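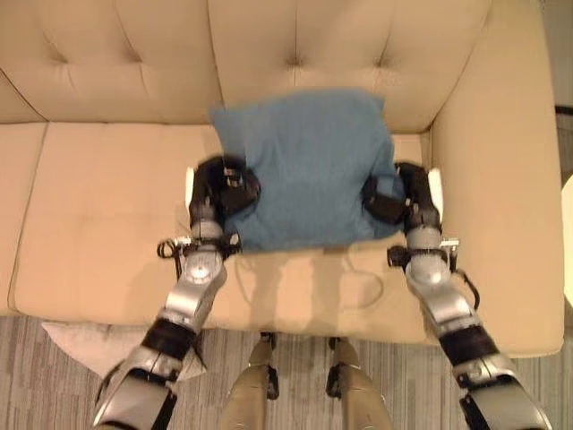
Teal pillow on the cream sofa, right-hand seat cushion

Pillows slide down a tufted sofa, how do you get them to stay put?

Posted by Orestis Sotiropoulos, 2023-10-03

Okay, this is a small problem but it's driving me nuts. We have a cream sofa with a buttoned back (Seltby, bought in March) and I want one blue pillow on it, standing up nice and straight against the backrest like in the store. It stands for maybe an hour and then it's slumped over on its face. If I push it in from both sides it gets a big dent in the middle and the corners flop out, so then it looks worse than before I touched it!

I've tried the corner by the armrest and I've tried nearer the middle, but then it sinks into the seam between the two seat cushions. The cover is fine, I like the color, so I'd rather keep it. Is it the filling? Is it the sofa?
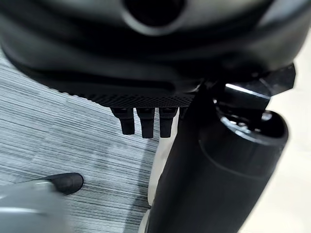 Oh, and I should say the filling is some kind of loose fiber, it came from a shop called Akenov and the label just says polyester and 600 grams. I can feel lumps in it if I squeeze. Second thing while I'm here: the sofa sits close to the window and I'm wondering if the sun will turn the pillow paler on one side. We do have blinds.
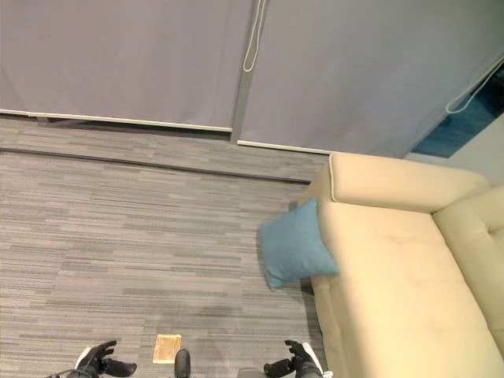
Window side of the room, blinds down, sofa at lower right

Arne Stöcker

It's the filling. I had the same thing with 2 pillows from a set and the sofa got blamed for ages. Take the insert out and look at the size of it, then measure the cover. You want an insert a bit bigger than the cover, an inch or two each way, and then it fills the corners and stands up by itself. I went with a feather one from Stasa and it's so much better (heavier too, so it doesn't creep forward). You do have to fluff it, but you grab it by two opposite corners and shake, never squeeze the middle.

For lumps in the old one: pull the fiber apart by hand through the zipper, if it has a zipper. Mine didn't, I unpicked a seam.

About the sun, keep the blinds down in the brightest part of the day and flip the pillow when you vacuum the carpet. That's all I do and mine has faded a little but evenly.

stasafan2743

lean it on the armrest at an angle and stop worrying. also buttoned backs are slippery, my aunt's Amegashie is the same. she has 3 pillows on it and they hold each other up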